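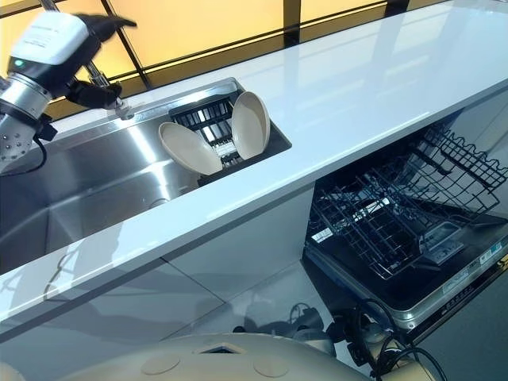 Two beige plates in the rack beside the sink, with the dishwasher open below.

How to move dishes between the rack and the dishwasher
By Mererid Gwilliam, updated January 2026

Our dish rack stays on the counter at the right end of the sink, directly above the dishwasher. I tried it on the left for a while and dripped on the floor every time I turned around.

1. Scrape the plates. Don't wash them. A quick rinse is enough for egg or oatmeal.

2. Stand the rinsed plates in the rack while you finish clearing the table. Leave an empty slot between them.

3. Open the dishwasher door all the way and pull out the lower rack. Fill it from the back. Plates go in first, all facing the middle.

4. Leave the big bowls for last. They block the spray if they go in flat, so tilt each one until the inside faces down and to the side. 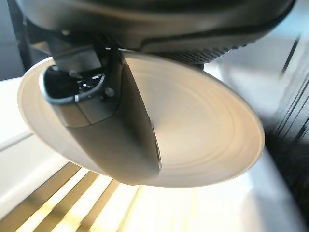 Bowls with ridges on the inside need a steeper tilt than smooth ones. Water sits in the rings otherwise, and you end up drying them by hand. Hold a bowl by the rim when you lift it - a wide one is hard to grip from underneath, especially with wet hands.

5. Spin the spray arm by hand before you close the door. If it hits a rim, move that bowl over one slot.

When the cycle is done, unload the lower rack first. Cups on the top rack hold water in their bases, and it will run down onto clean plates. Anything still damp can go back in the dish rack for an hour.

Wipe the counter under the rack when it's empty. White counters show water spots fast.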